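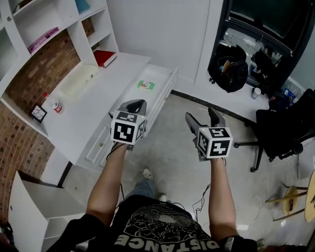 Pre-session checklist, handheld gripper pairs
Site: Flustgate, small room
Date: February 2019
Checked by: Lihua Han
Written against the Kimmont house rules for handheld tools, revision 2

Mark each line OK, FIX or N/A. A FIX in section 1 or 2 means no recording until it is cleared.

## 1. Floor and walkways

- [x] Floor dry, no grit underfoot – OK
- [ ] Cables kept out of the standing area – **FIX**. There are cables on the floor on the desk side and a loose white one by the office chair. Route them along the wall or put a cover over them.
- [x] Power strip not overloaded – OK. Lead and plug checked, no damage.
- [ ] Chairs and stool moved back before the operator starts – **FIX**. One arm's length of clear space on both sides is the rule.
- [x] Closed shoes – OK, sneakers are accepted under the house rules.

## 2. Operator and grippers

- [x] Sleeves short or rolled above the elbow – OK
- [x] Fingers clear of the jaws when closing – OK. Operator was reminded once.
- [x] Jaw pads attached at all edges – OK on unit 308 and unit 681. Push each pad with a thumb, don't just look at it.
- [ ] Tool cables have slack at full reach – **FIX**. Fine while standing upright, but check again with the operator leaning in over the desk. The cable must not catch on the drawer.
- [x] Marker cubes tight on their mounts – OK. If a cube turns by hand, stop and redo the calibration.
- [x] Marker faces clean, no tape or fingerprints over the pattern – OK

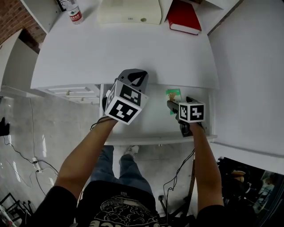

## 3. Desk and drawer

- [x] Drawer runs freely by hand before it is tried with a gripper – OK
- [ ] Liquids off the desktop – **FIX**. The plastic bottle with the red label should go somewhere else unless the task calls for it. If it stays, the cap goes on tight.
- [x] No glass or blades within reach – N/A for the framed picture as long as it stays by the wall. I would still move it.
- [x] Task items light enough for one gripper – OK. A card or packet is well under the limit.

## 4. Shelves and surroundings

Reaching up to the shelves is allowed, but both feet stay on the floor and the second gripper is held away from the face. Books should lie flat and fully on the shelf. 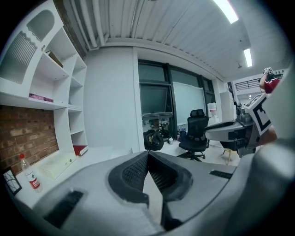 A book resting at an angle can slide when the one next to it is pulled, so straighten it first. Qiu's task sheet has the operator turning from the desk to the shelves with both tools raised, and I'd like that turn done slowly.

- [x] Ceiling lights on and steady – OK
- [ ] Break every 30 minutes written in the log – **FIX**, the last two were missing.

## Comments

Log entry 3223 covers the cable items. The Trurkevia cable covers are on order and should be here in March. Until then, tape is fine if it is pressed down flat and checked at each break.

Recheck sections 1 and 2 before the next session. Sections 3 and 4 can wait for the monthly round, apart from the bottle.

L. Han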